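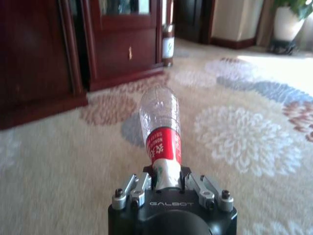 Wurkmont Home Handling Cards, second edition

I wrote the first set of these for my own use, after one too many arguments over what a robot should and shouldn't be allowed to do in somebody's living room. They're practice cards for anyone setting up pick-up and tidy-up jobs in real homes: 14 cards on a ring, big type, one rule to a card with the reasoning on the back. Keep them by the e-stop (mine hang right off it!).

The bottle card gets used the most. It says to treat every bottle as full until the arm has weighed it, keep the grip force at the soft setting, and never travel with one over a person's lap.
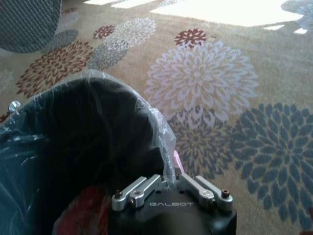 Card 6 covers trash, and I rewrote it completely for this edition. The old one only talked about drop height, and I'd left out liners altogether – silly of me. Clear plastic folded down over the rim of a black bin, with the finger linkages right up against it, is just the sort of approach I had in mind. So the new rule is: stop above the opening, release, then back out straight up before you turn the wrist. If film moves with the fingers, stop and call a person over.

Cards come from Pakgate, and the blank ones (there are four) take a dry-erase pen. Thorlacius covers fit the ring if you want something tougher.
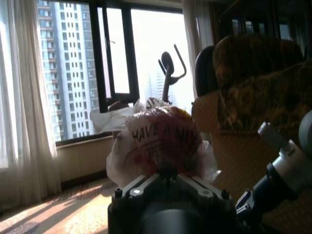 Page last changed: 8th September

Bags now have a card to themselves. Loose handles count as part of the load, so leave room for them on both sides when you plan the path, especially past chairs and curtains. I'd also slow down to half speed, but that's my own habit and you won't find it on the card.

They aren't a certificate and don't replace your risk assessment. Allow about 13 days for delivery, or pick up a set at the Melthorpe counter.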